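Simulation and Motion Planning Engineer
Drututum, Claltville
Full time, on site with two remote days a week

Drututum writes the software that runs service robots inside older buildings: inns, small museums, estate houses, and a few town halls. We don't build the robots. Our customers buy a base and an arm from a manufacturer, and we supply the perception, planning and control that let the robot get down a hallway, through a door and back to its charger without scraping anything. We are a team of 21, and most of us write code.

We are hiring one engineer for the simulation and planning group. You would report to Satish Goel, who leads planning, and work every day with Afia Akpalu, who owns the simulator and the test tooling around it.

About the work

Our planner is called Mishra. It takes a map, a robot model and a goal, and returns a path for the base and a trajectory for the arm together. It is written in C++ with Python bindings. It works well in open rooms. It works less well in tight ones, where the collision model of the robot matters more than the search does. If the model is too generous, the planner says there is no way through a doorway that the robot could clear with room to spare. If it is too thin, the robot touches the wall.

Much of your first year would go into that problem. We test every change to Mishra in simulation before it goes near hardware. The test suite now has 200 rooms, and a full run takes nine hours on our own machines. The rooms have stone walls, beams, rails, low openings and furniture in awkward places, and the robot models are simplified meshes that we keep light so the runs finish overnight. 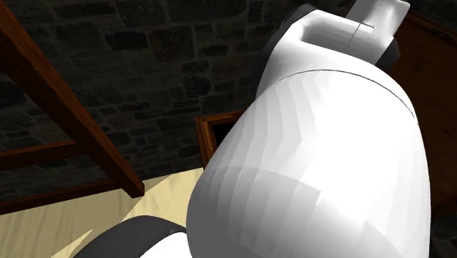 Close view of the robot model in one of our simulated rooms, with a stone wall and wooden beam behind it.

The simulator is an internal tool named Drasport. It handles rendering, contact and sensor models, and it can replay a logged run from a customer site against a new version of the planner. Afia rewrote the replay part last November and there is still a list of things she wants done to it. Some of that list would be yours.

What you would do

Build and maintain collision meshes for new robot models, and write the checks that compare them with the visual meshes.

Improve how Mishra plans through narrow passages, including cases where the arm has to be tucked or raised before the base can move.

Add camera and depth sensor models to Drasport, with noise settings that can be fitted to real logs.

Add test rooms. When a customer reports a failure, we rebuild the room in the simulator and keep it in the suite.

Cut the time of the full test run. We would like it under four hours.

Read failed runs in the morning and sort them: planner, perception, model, or a bad test. Everyone in the group takes a turn at this, including Satish.

Visit a customer site three or four times a year. Most are within a day's drive.

What we are looking for

Three or more years of professional work in C++ on a code base shared with other people. You should also be comfortable in Python.

A solid grasp of motion planning. You should be able to explain how a sampling-based planner and an optimization-based planner each fail in a narrow passage, and what you would try.

Experience with a physics or robot simulator of any kind. It doesn't matter which one. You will learn ours.

Working knowledge of rigid body transforms, kinematic chains and mesh formats. A good share of our bugs are frames set up wrong.

Clear writing. We make decisions in short written proposals, and they stay in the repository.

Useful, but not required

GPU programming, especially for distance queries or rendering.

Mesh decimation or convex decomposition.

Time spent on a real robot with an arm on it.

Continuous integration on machines you have to look after yourself.

A degree is not required. Several people here came from games or from machine tool software, and both have been good preparation.

What we offer

A salary set by a published internal scale. We tell you the band in the first call. Health and dental cover starts on the first day. You get 19 days of paid leave plus public holidays, and the office closes for the last week of the year on top of that. There is a yearly budget for a conference or a course, and you can use it on either.

Core hours are 10 a.m. to 3 p.m. Outside those you can arrange your day as you like. There is no on-call rotation. Customer support is handled by a separate team, and they bring us a problem once they can reproduce it.

The office is on the second floor of a former printing works in Claltville, a short walk from the station. The robot lab is on the ground floor and has step-free access. The elevator to the second floor is small but works. If you need changes to the desk, the hours or the interview, tell us and we will set them up.

We can help with relocation inside the country. We can't sponsor a work visa for this position.

How to apply

Send a resume and a short note, one page at most, to the hiring address on our contact page. Put "Simulation and Planning" in the subject line. In the note, describe one bug in a planner, a simulator or a robot model that took you a long time to find, and how you found it. We read this part first.

Please don't send a portfolio video. A link to code is welcome if you have some you can share, but plenty of good applicants don't.

There are three steps after that. The first is a half-hour call with Afia about your background and the job. The second is a work sample. We send a small planning problem with a broken robot model, and you have a week to return a fix and a page of notes. It should take an evening, and we pay a flat fee for it whether or not we go further. The third is a half day at the office, with lunch, where you go through your work sample with the group and look at some failed test runs alongside us.

We answer every application, usually within two weeks. The position stays open until it is filled. Questions about the technical side can go to Satish Goel at the same address, and he is happy to answer them before you apply.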